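Bickerstaff Historic Buildings Group
Minutes of the general meeting held 1 July 2018
Meeting room, Traston Library

The meeting opened at 2 p.m. with a quorum present. Apologies were received from three members.

1. Minutes of the May meeting

Approved with one correction. Under item 4, "east gable" should read "west gable."

2. Flaltamance Mill: recording survey

The survey lead reported that the ground floor and wheel pit are now fully drawn. The upper floor is drawn except for the northern bay, where the boards are unsafe. The owner has agreed to put down temporary planking before the next site visit.

The drawings support the view that the mill was built as a single-story structure and raised later. There is a change in the stonework just above the ground floor window heads, and the quoins above that line are smaller and more evenly cut. The brick lean-to on the south side butts against the raised wall and must be later again. No date can be given for any of this until the deeds have been read.

A member asked whether the blocked opening in the west wall was a door or a loading hatch. The survey lead thought a hatch, as the sill is well above the old floor level. The report will give both possibilities.

Action: survey lead to finish the northern bay and circulate a draft phase plan.

3. Documentary research

The county records office has two boxes of papers relating to the mill. One has been looked through and contains mostly grain receipts. The other holds the deeds and a rolled plan, which is too brittle to open without help from the office's conservator. A request has been made.

The photocopying charge for the receipts was queried. Agreed that members should photograph documents where the office permits it.

4. Mortar samples

Samples were taken from the lower wall, the upper wall and the lean-to. They are bagged and labeled by context number. It was agreed to send them out for analysis as one batch, at a cost not to exceed $400. One member wished it recorded that the lean-to sample came from a repointed area and may not be original.

5. Room and equipment

The meeting room at the library will be closed for rewiring in the fall. Multine has offered the use of a room on the same evening each month at no charge. The room has tables large enough for unrolling drawings and is step-free from the parking lot. The offer was accepted with thanks.

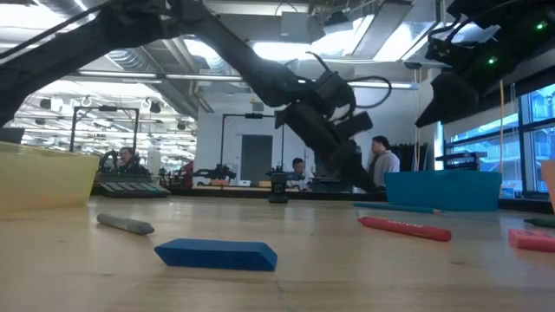
Tabletop with two black robot arms.

The drawing board and the long tapes will be kept in the locked cupboard at the library until the move. The second tape is stretched and should not be used for measured work. A replacement was approved.

6. Publication

The report on the Bickerstaff tollhouse is back from the editor. Changes are minor except for the section on the porch, where the editor found the argument for an early date weak. After discussion it was agreed to say only that the porch is later than the main range. The print run will be 200 copies, with a price to be set at the next meeting.

The plans will be printed at a reduced size with a scale bar on each sheet. Written scales will be removed from the title blocks.

7. Finance

The balance was reported and accepted. Two subscriptions are outstanding. A payment of $90 for site insurance was approved.

8. Other business

The owner of a barn outside Traston has asked for a record to be made before conversion work starts. Two members will visit and report back. No commitment has been made.

There being no further business, the meeting closed at 3:40 p.m. The date of the next meeting will be sent to members by mail.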